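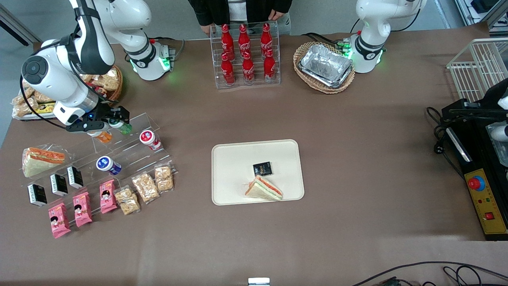 La mesa de bandejas, con el brazo derecho en el expositor de arriba

Foro > Automatización ligera > Compras y presupuestos
Tema: Segunda partida para celda de dos brazos, ¿en qué gastaríais primero?

mesa_norte
8 abr 2021
Buenas. Tenemos montada la mesa de preparación de bandejas y toca cerrar la segunda partida de compras. El tope que puedo firmar sin pasar por dirección es de 3.000 euros, IVA aparte. Por encima de eso hay que presentar memoria y se va todo al siguiente trimestre.

La tarea es coger producto suelto de los expositores y dejarlo en la bandeja crema del centro: sándwich, snack, yogur, botella pequeña, lo que pida el pedido. Los brazos están pagados y no se tocan. Lo que tengo sobre la mesa es esto:

— Juego de pinzas Grakari con dedos intercambiables, para los dos brazos. Oferta de Finthorpe: 2.429 euros.
— Expositores nuevos a medida, de Haslinger. Pendiente de oferta.
— Canalización de cables y una tapa para la mesa.
— Algo de repuesto, sin definir.

Con las pinzas me queda poco para lo demás. Sin las pinzas entra casi todo el resto. ¿Qué haríais?

turolense82
¿Qué le pasa a la pinza que lleváis ahora? En la foto va una paralela negra normal y corriente. Para botes con tapón como el verde y el naranja no veo qué gana una de dedos intercambiables.

mesa_norte
Con los botes va bien. El problema son los sándwiches y los paquetes blandos. El triangular en plástico se nos aplasta por la punta si lo cogemos con la misma fuerza que un bote, y si bajamos la fuerza se escurre. Los dedos anchos de Grakari llevan una almohadilla y en la demo que nos hicieron en marzo lo cogían bien.

turolense82
En la demo siempre va bien. ¿Llevasteis vuestro producto o usaron el suyo?

mesa_norte
El suyo. Un sándwich parecido, en caja de cartón con ventana.

turolense82
Pues no es lo mismo. Yo no compraba nada hasta que te dejen un juego para probar con tu film. Finthorpe presta material, a nosotros nos lo ha prestado, hay que pedirlo por escrito al comercial y firmar un depósito.

celda_y_media
Discrepo con el enfoque entero. Antes de pinzas yo miraría los expositores. El acrílico transparente escalonado queda muy bien en una tienda, pero para visión es un castigo: reflejos, bordes que no se ven, y además cada escalón te cambia la altura de aproximación. Los yogures los tienes a dos niveles y las cajitas y las barritas van en diagonal. Cualquiera que reponga deja las cosas un dedo más allá y ya no coincide nada.

Pide a Haslinger bandejas mates con huecos. Cuestan menos que las pinzas y te quitan más fallos.

mesa_norte
Lo de la diagonal es por el alcance, así las filas quedan orientadas hacia el brazo. Lo de los reflejos sí lo sufrimos. El expositor no lo elegimos por bonito: el cliente usa ese en sus puntos de venta y quiere que la mesa se parezca a lo que tiene.

celda_y_media
Entonces que lo pague el cliente. Lo digo en serio, si es requisito suyo va en su partida. Nosotros en Plivthorpe lo sacamos así, los útiles que replicaban su lineal los facturamos como utillaje del proyecto y no tocaron nuestro presupuesto de equipo.

rodamiento_seco
Yo iría por otro lado. Veo a una persona de pie detrás de la mesa, con las manos en el soporte de las Coca-Colas, y un brazo a cada lado. ¿Qué tenéis de seguridad? La única seta que distingo es la del panel amarillo de la máquina negra de la derecha. ¿Esa os para los brazos?

mesa_norte
No. Esa es de la máquina. Los brazos paran desde su propio mando y por fuerza límite. Van a velocidad reducida siempre que hay alguien.

rodamiento_seco
"Siempre que hay alguien" significa que alguien se acuerda de cambiarlo, o que lo detecta un sensor?

mesa_norte
Lo cambia el operario.

rodamiento_seco
Pues ahí tienes tu primera línea de la partida. Una seta cableada en el lado de reposición, accesible sin cruzar la mesa, y un relé que pare los brazos y la máquina a la vez. Después un escáner o una barrera barata para el lado trasero. Si lo dejas para el siguiente trimestre y viene prevención a verlo, te paran la celda y te da igual qué dedos lleves.

turolense82
Son brazos colaborativos por lo que parece, tampoco es un paletizador. Con la evaluación de riesgos hecha y la velocidad limitada se puede trabajar sin barrera. No le hagas gastar medio presupuesto en un escáner.

rodamiento_seco
Yo por una foto no digo que sean colaborativos ni que no lo sean. Y aunque lo fueran, se evalúa la aplicación completa, con pinza y pieza. Si cambia las pinzas tiene que rehacer la evaluación. Eso también cuesta y no lo veo en la lista.

turolense82
En lo de rehacerla tienes razón. En lo del escáner sigo sin estar de acuerdo. Seta y relé sí, lo otro que lo diga la evaluación.

mesa_norte
La evaluación la tengo con las pinzas actuales. No había contado con repetirla. Lo apunto.

palet_europeo
Pregunto como alguien que firma y no monta. ¿Cuántas bandejas fallan por aplastar sándwich y cuántas por posición? Si no tenéis ese dato estáis comprando a ciegas. Una hoja al lado de la mesa y una rayita por fallo, una semana. Es gratis.

mesa_norte
Hay registro de paradas, pero no distingue la causa. Solo "agarre fallido". Podemos anotarlo a mano.

palet_europeo
Pues eso antes de pedir nada. Y otra cosa, la oferta de 2.429, ¿incluye bridas, cables y puesta en marcha? A mí Finthorpe me ha pasado ofertas limpias y luego la brida iba aparte.

mesa_norte
Acabo de mirarlo. Incluye las dos pinzas, los dedos y el cable. La brida no aparece. El transporte tampoco. Les escribo.

celda_y_media
Ya te digo yo que con brida, transporte y evaluación te vas por encima del tope.

palet_europeo
Y no se te ocurra partir el pedido en dos facturas para que quepa. Lo he visto hacer y en auditoría lo sacan enseguida.

mesa_norte
No, eso no lo voy a hacer.

quitamiedos_bcn
Añado una cosa barata. Los cables negros de la esquina de delante y el de alimentación enrollado junto a la máquina: canaleta ya, y pasamuros en el tablero. Nosotros tuvimos un enganchón con un cable así, la pinza lo arrastró y arrancó el conector. El conector valía poco, los días esperando el repuesto no. Y la placa que está al pie del brazo izquierdo, la de las lucecitas verdes, metedla en una caja. Al lado de una cesta donde se mete la mano no dura.

mesa_norte
La placa va provisional, sí. Caja y canaleta entran seguro, eso lo tenemos casi todo en el almacén.

rodamiento_seco
De repuestos yo llevaría un juego de dedos de los actuales y un cable de pinza. Nada más. El resto caduca en el cajón.

turolense82
¿Habéis probado a imprimir dedos? Con la pinza que ya tenéis, unos dedos impresos más anchos y una lámina de silicona pegada. Para un sándwich no necesitas más. Si funciona te ahorras las Grakari, y si no, ya sabes qué geometría pedir.

celda_y_media
Los impresos para contacto con envase alimentario depende de qué material y de quién te audite. Con producto envasado normalmente no ponen pegas, pero pregunta. Los pastelitos de la cesta de mimbre van envueltos, ¿no?

mesa_norte
Sí, van envueltos. En la mesa no hay nada que toquemos sin envase. Lo de imprimir lo descartamos al principio por la rotura de los dedos, pero eran de otro diseño, muy finos. Se puede repetir.

rodamiento_seco
Si los imprimes, también son cambio de herramienta. Evaluación.

turolense82
Que sí.

mesa_norte
Resumo cómo queda, a ver si se me escapa algo.

— Primero, seta en el lado trasero y relé común. Pido oferta esta semana.
— Canaleta, pasamuros y caja para la placa. Con material de almacén.
— Hoja de fallos junto a la mesa, separando aplastado, escurrido y mal colocado.
— Dedos anchos impresos para la pinza actual, en pruebas y sin nadie en el lado de reposición.
— Pinzas Grakari: pido préstamo a Finthorpe y oferta completa con brida y transporte. Si hay que pasar por dirección, se pasa, con los datos de la hoja.
— Expositores: hablo con el cliente para que vayan a su partida. Pido a Haslinger precio de las dos versiones, transparente y mate.

palet_europeo
Bien. Pide a Finthorpe que te amplíe la validez de la oferta, que si tardas te la recalculan.

celda_y_media
Haslinger te va a pedir planos acotados, no les vale una foto. Si no tienes los del expositor actual, mídelo tú, ellos cobran la visita.

quitamiedos_bcn
¿El relé lo montáis vosotros o lo subcontratas? Si lo montáis vosotros, deja presupuestadas las horas aunque sean internas.

mesa_norte
Lo monta mantenimiento. Las horas van a su centro de coste, pero las pongo en la memoria. Plano del expositor no tengo, lo mido mañana.

rodamiento_seco
Cuando tengas la oferta del relé súbela y le echo un ojo a los contactos. Suelen ofertar uno con menos salidas de las que hacen falta para parar tres equipos.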